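Do you really need a special mat for the laundry room floor?

I keep being told I do, so I finally looked into it. 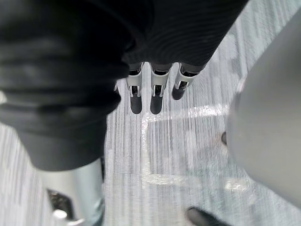 What does a floor mat do for a washing machine? It keeps the feet from sliding on smooth tile and soaks up a little of the rattle, and a folded bath towel will do most of that for a while.

The Fodance one costs $141 and the Avo costs $211 – for a rectangle. Both promise a quieter spin. I read the small print on the Avo and the promise is for "most floors," with no word on which ones. Mine slopes toward the drain, so I'm guessing it isn't one of them.

My sister-in-law swears by hers. She also swears by a $399 mop.

I leveled the feet in July with a wrench and a borrowed spirit level, and the walking stopped. The rattle is still there on towels, less on shirts. I can live with it if I shut the door.

If anyone has had a Fodance for more than a year, tell me how the corners held up. The reviews all seem to be written the week it arrived.

Contact | © Urkholm, April 2021 | Back to top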